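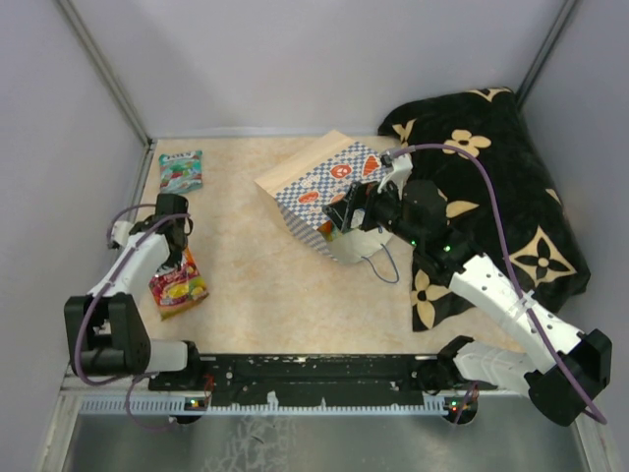 Flusetar bench cell, two-arm kit — my review after a winter of living with it

Posted 16/01/2024

I'll start with the score so you can skip the rest if you want: four out of five, and I'd buy it again, but I'd plan a lot more time for the setup than the booklet tells you to. The booklet says an afternoon. It took me 11 days, on and off, and a fair chunk of that was cables.

We run a little packing workshop called Draltetura, just 2 of us and a lot of coffee, and the job I wanted the cell for is putting sweets into gift bags. Dull work, and hard on the wrists by the end of a long order. The Flusetar comes as a mounting rail, the arms, the boards and a bundle of corner posts and panels for the enclosure. I ordered mine through Flavitmont, who were slow to ship but very nice on the phone.

Okay, the rail. It's the best thing in the box! It's long and stiff and it has a toothed strip along it, so once you find a base position you like, you can write the position down and go back to it. I moved my arms four times before I settled. My first try had them too close together and the elbows kept wanting the same bit of air. Put them out toward the ends, bolt them down, then go have lunch and check the bolts again when you come back. Mine had settled a little and I needed another quarter turn on each side.

Panels next. Get plain pale ones if you have the choice. I started with a shiny white set and the wrist cameras hated it, all glare, and I spent an evening blaming the software before I swapped them (sorry, software). Matte and pale works great. I set the floor up with a marble-look panel I already had, which I worried would be too busy, but the cameras cope with it fine.

The wrist camera view is where you do most of your fussing. You want both fingers in the bottom of the picture and enough room above them to see down into whatever you're filling. My trick is to stand an open bag in the cell, bring the arm over the top and adjust until I can see right to the bottom and read the packets lying in there. If you can make out FOX'S on the candy, you're sharp enough. 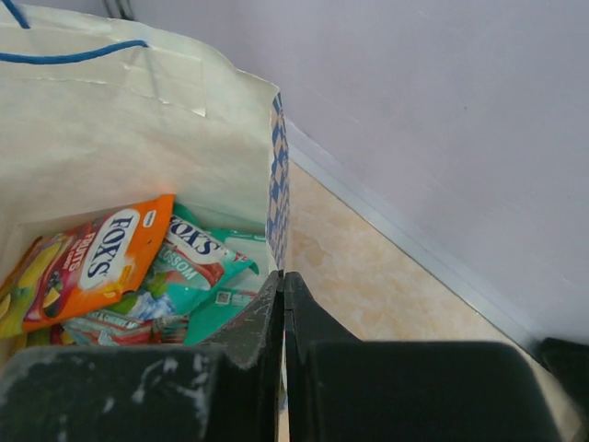
Do that on both arms and save the settings twice, under different names. I overwrote mine once and I'm still grumpy.

Now the cables, and here's where the missing star went. They run up the outside of each arm, and how much slack you leave is completely up to you, with one sentence in the booklet to help. Too tight and the wrist tugs when it turns. Too loose and you get a big loop that wants to hook itself on a bag handle. I ended up leaving a generous loop at the shoulder and less of it near the wrist, and every morning I move each arm by hand through its full reach before I power up, watching the cable the whole way. It takes a minute. A set of clips in the box would have fixed this, and they'd cost pennies.

Ruairí Ní Mhurchú, who does our machine upkeep and learned on presses built in 1966, was not impressed with the cable situation either and told Flavitmont so. They've promised clips in February. We'll see.

Grippers! I was ready to be disappointed and I'm not. They're simple parallel fingers and they close evenly, and a crinkly bag of candy is a mean test for them. Grab the fat middle and you're squeezing hard sweets that shift around. I like to have the fingertips pinch a fold of the plastic, and I set the closing force at 80 on the slider, which holds without chewing up the wrapper. 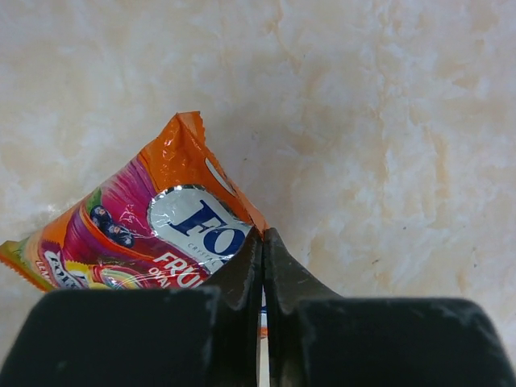 Upkeep on the fingers is easy enough. They scuff, and they pick up pale dust and little flecks that show like crazy on black. I wipe the inner faces with a barely damp cloth at the end of the day and let them dry open. Don't use anything oily, I tried it and had slippery fingers until the next good scrub. While you're down there, look at where the tips meet. If one side is closing ahead of the other, run the centering routine from the menu before you start loosening screws. Ruairí and I did it in the other order and lost a morning.

One last gripe: the status lights on the boards are tiny, and on my bench I have to crouch to see whether I'm looking at red or green. I've put a stool there now.

Four stars, would be five with clips. I'll add a note when they arrive.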